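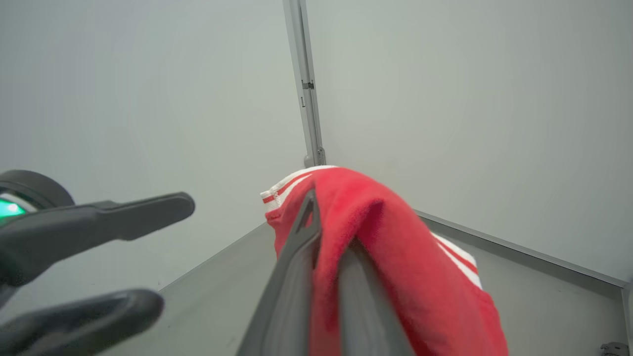 Red fleece, striped ribbed cuff. White, red, white.

I got to Tyra Nordin's place in Skustcombe with a cold and the wrong shoes, and she had coffee going before I'd found somewhere to put my coat. Tyra mends and resells secondhand knits and fleeces under the name Grulia, and I wanted to talk about laundry (I know, but stay with me!).

"People ask me about stains," she said. "I want to talk about cuffs."

So we talked about cuffs. A ribbed cuff stretches every time you shove your hand through it, and Tyra thinks most of us wreck ours by hanging things up wet by the sleeve. "The water runs down, the sleeve gets long, and then you're pushing it up all winter." She dries hers flat on a towel, and folds them over a bar only once most of the damp is gone.

Red next to white is its own headache. I told her about a striped sweater of mine that came out pink all over, and she winced like I'd stepped on her foot. Her rule is cold water, inside out, nothing else in the load the first 3 times. "And don't leave it sitting in the machine while you go to the store. That's when the color wanders." Cold for her means 30 degrees, by the way. She grew up with Celsius and never switched.

What about fuzz? I own one of those little shavers and was pretty proud of it. Tyra isn't a fan. "You're cutting the fleece off a bit at a time. Use a soft brush, go one way, and quit while it still looks a little worn."

She keeps a notebook of everything she's fixed, and the newest entry was number 2870, a child's zip-up with a torn pocket. I asked if she had a favorite. She flipped back to 2809, a gray cardigan from last August, and read me the entire entry, which was mostly about buttons. Then the dryer buzzed and she went off to see to it.

Recent posts
Raka wool soap, after a month of socks
Moving the Björklund loom up two flights of stairs
Where I buy elastic
Your letters on moth holes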